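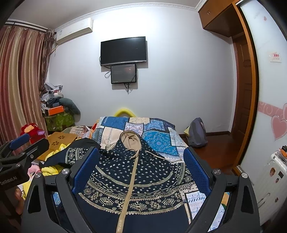

梅雨らしい空で、朝から洗濯はあきらめて、冬物の片づけの続きをした。本当は5月のうちに終わらせるつもりだったのに、ひと月以上ずれている。残っていたのは上着の類で、いちばん場所を取るのが紺のフード付きだった。ベッドに広げてみると、胸を横切る生成りの帯の柄がやはり目立つ。ひし形や点や星のような形が並んでいて、下の縁はぎざぎざになっている。買ったときは派手すぎると思ったが、着ているうちに慣れた。フードのひもは片方だけ長く出ていた。前から気になっている。片側を引けば直るのだろうが、たたんだあとで思い出した。来年でいい。

2024/6/28

収納袋はUrelの大きいほうを使うことにした。去年は小さいほうに無理に詰めて、出したときに折りじわがひどかった。大きいのは2,000円で、小さいのより少し高い。押し入れの上の段に二つ並べると奥行きがぴったりで、手前に扇風機の箱が置ける。この箱の置き場所が毎年決まらず困っていたので、それだけでも買い直した意味はあった。

防虫剤はまだ去年の残りがあると思い込んでいたら、袋の中は空だった。昼前にGodportまで歩いて買いに行く。1,000円でおつりがくるものにした。においのないものと迷ったが、棚にあるのは大袋ばかりだったのでやめた。帰りに電池も買うつもりで忘れた。

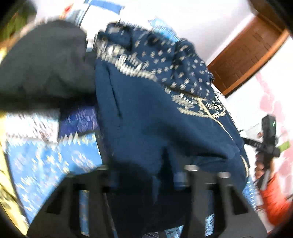
ゆうなぎ

午後は、たたむ作業だけで思ったより時間がかかった。フードのある服はどうたたんでも上のほうがふくらむ。いつもは袖を後ろに回して、裾から二つに折り、最後にフードをかぶせるようにしている。今日はフードを先に内側へ倒してから折ってみた。厚みはあまり変わらない。ただ、積んだときに崩れにくい気がするので、当分はこのやり方にする。隣の黒い服も重ねると山になってしまうので、別の袋に分けた。紺と黒を一緒にしまうと、秋に暗い押し入れの中で見分けがつかず、毎年引っぱり出しては戻すことになる。

ベッドに敷いている青い柄の布も、そろそろ夏用に替えたい。Brerkerenの薄いのが3,000円くらいだったはずで、買うかどうかは来月の電気代を見てから決める。柄の多い布の上に柄の多い服を広げると目がちらちらするので、次は無地にするかもしれない。

袋の口に紙の札をつけ、中身を書いた。去年の札は「上着など」としか書いておらず、何の役にも立たなかった。今年は「紺・フード・柄」と「黒」。油性ペンがかすれて、「柄」の字だけ二度なぞった。

Cordierの店でもらった木のハンガーが余ったので、玄関の雨具かけに回す。プラスチックのは一本割れていて、捨てた。不燃ごみではないらしく、分別の表を見直したが、表のほうが古いかもしれない。

夕飯はそうめん。薬味のみょうがを切らしていて、ねぎだけで食べた。食べたあとに押し入れを開けて、もう一度奥まで押し込んだ。ふすまは問題なく閉まる。マフラーが一枚、洗面所の棚に残っているのをさっき見つけたが、明日にする。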